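A morning at the open day of Zuvon

Jun 16, 2025
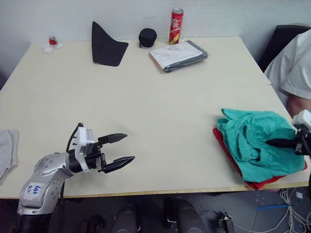
How I came there

I fold clothes badly. My wife says it since many years and she is right, so when my neighbor Koen Martens told me that Zuvon keeps an open day about cloth, folding and packing, I put my name on the list the same evening. Koen has worked in the textile trade and knows the firm from before, when it was still in the old Hermans building near the canal. Now it is on the industrial park, behind the tire shop, and you must look carefully for the door. I walked past it twice.

Entry was free. At the desk they gave me a sticker for my shirt and a paper with the hours of the short talks. I had come on the bus, which stops 275 meters from the gate according to the sign, but the path has no shade and it was already a warm morning.

The folding room

The first room was the one I liked best. It is a plain place with white walls and a large pale cream table, and the work of the morning was simple household cloth. A teal-green one lay crumpled on top of a red one, so that you saw of the red only a border on the left and along the front. I would have taken both away and started again from nothing. In the talk they explained that this is what most people do, and that it costs more time than to sort out the top cloth where it lies.

I learned the word "ridge" for the high part of a fold. If you press down in the middle of a bunch, you only make new ridges. You should look for a corner first, take it, and let the weight of the cloth do the rest. A lady next to me asked what to do when you cannot find the corner. The answer was to follow any edge with your fingers until a corner comes, and this works also in the dark, for example when the children sleep.

Along the wall at the back of the table stood some small things: a red drink can, a round black case with a zipper, a black pad in the shape of a wedge, and a little something in red and white. I noticed them mainly for the can, as I was thirsty.

Which fold for which cloth

The second talk was more technical, but I could follow it. For a kitchen cloth they fold in half and again in half, and then they stop. For a bath towel they prefer to fold in 3 along the length. I asked if it matters for the cloth itself, and they said that for cotton you should not keep the same fold the whole year, or you get a line that does not go out with washing. At home we have a tablecloth from my mother with exactly such a line. I had always thought it was the iron.

They also said not to put a cloth away directly after ironing, but to let it lie open for 5 minutes. I have tried it since then with two shirts. I see no big difference, but maybe a shirt is not a good test.

The packing corner

In the hall outside there was a stand from Nenurus, a small company that makes cotton bags for linen. The bags are good, with a flat bottom, but I found them expensive and did not buy one. Beside it you could try to pack five towels in a box that looked too small. Koen did it at the second try. I did not do it at all — my box stayed open like a mouth, and a boy of maybe ten years was kind enough not to laugh loudly.

The film about the Fakatlow laundry, which was on the paper for eleven o'clock, was not shown. The projector had a problem. I was sorry for this, as it was one of the reasons I came, and I hope they will show it at the next open day in November.

Practical points

Parking is behind the building and it is small. Come early or take the bus. The coffee is in the hall, you pay what you want, and there was a good apple cake, but only until half past ten. The toilets are up one stair, and I did not see an elevator, so please call before if this is important for you. The talks are short and you can ask questions in between. If you stand on the left side of the folding room you hear better, because on the right there is a fan.

Koen wants to go again in November and bring his daughter. I will practice first with the towels.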